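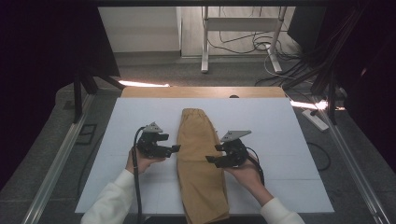
Notas para la charla — club de robótica de Burimbridge
Ponente: Cornel Dobre
Proyecto: Furtună (doblar ropa con dos pinzas)

1. Arranque (sin prisa, dejar que la gente se siente)

Saludar. Dar las gracias a los de Remetstead por prestarnos la sala y el proyector.

Decir de entrada a qué nos dedicamos: enseñamos a una máquina a doblar pantalones. Pausa. Siempre hay alguien que se ríe, y me encanta, porque yo también me reí cuando lo propusieron en noviembre.

La foto inicial se queda puesta durante todo este punto. Los pantalones mostaza, doblados a lo largo sobre el tablero blanco, y una pinza negra en cada mano. Preguntar a la sala: ¿por dónde los agarraríais vosotros para el siguiente pliegue? Esperar de verdad las respuestas, no contestar yo. Normalmente salen dos bandos, los de la cintura y los de las perneras.

2. Por qué ropa

Empezamos con cubos, como todo el mundo. Un cubo pesa lo mismo y mide lo mismo cada vez que lo miras. Una tela no: la sueltas dos veces desde la misma altura y cae de dos maneras distintas. ¡Eso es lo bonito del problema!

Contar lo de la cintura elástica. Se frunce, tira hacia dentro y te estropea el borde recto que tanto te había costado. Los alumnos de primero lo descubren en cinco minutos y ya no quieren volver a los cubos.

(Si hay gente de instituto en la sala, saltar la parte de las funciones de coste y contar en su lugar la anécdota del calcetín.)

3. Cómo trabajamos

Somos 19 en el club, repartidos en turnos de tarde. En cada turno uno maneja las pinzas, otro lleva la hoja de registro y otro deja la prenda preparada para el intento siguiente. Se rota cada media hora, que las muñecas se cansan más de lo que parece.

Nos pusimos una meta: 1000 pliegues registrados antes de ir a Pliravcombe. Subrayar que cuentan también los que salen mal, siempre que estén bien anotados. Un pliegue torcido con su nota vale muchísimo más que uno perfecto sin etiquetar.

Reglas de mesa, leerlas tal cual:
Los dedos de la pinza, paralelos al tablero al cerrar.
Las dos manos quietas un segundo antes de empezar.
Nada de alisar la tela con la palma — solo con las pinzas.
Los cables, hacia el cuerpo del que maneja.
Si la prenda se sale del tablero, se sigue igual y se anota.

La tercera es la que más cuesta. El instinto de pasar la mano por la arruga es fortísimo, a mí todavía se me escapa.

4. Pliravcombe

La prueba: ocho minutos, prendas que no conoces hasta que te las ponen delante, y puntos por alineación de bordes. El año pasado quedamos en el puesto 47 y volvimos en el autobús discutiendo a gritos sobre cinturillas. Fue el mejor viaje del curso.

Lo que cambiamos después: practicar con tallas mezcladas, dejar de planchar la ropa antes de cada turno y hablar menos durante el intento. Lo último fue idea de los más jóvenes y tenían toda la razón.

Beber agua. Mirar el reloj; si voy tarde, saltar al punto 6.

5. Lo que aún no sabemos hacer

Ser claro con esto, a la gente le interesa. Las camisetas vueltas del revés. Cualquier cosa con capucha. Las telas muy finas, que los dedos de la pinza cogen de dos en dos capas cuando solo queríamos una.

Pedir ideas. Apuntarlas en la pizarra, aunque parezcan disparatadas; la del pliegue en tercios vino de una madre que estaba esperando en la puerta.

6. Cierre y preguntas

Invitar a pasarse por el taller cualquier tarde a partir de las cinco. No hace falta saber programar. Quien tenga ropa vieja de niño, sobre todo pantalones con goma, que la traiga lavada.

Dejar la hoja de inscripción en la mesa de la entrada y acordarme de recoger el bolígrafo.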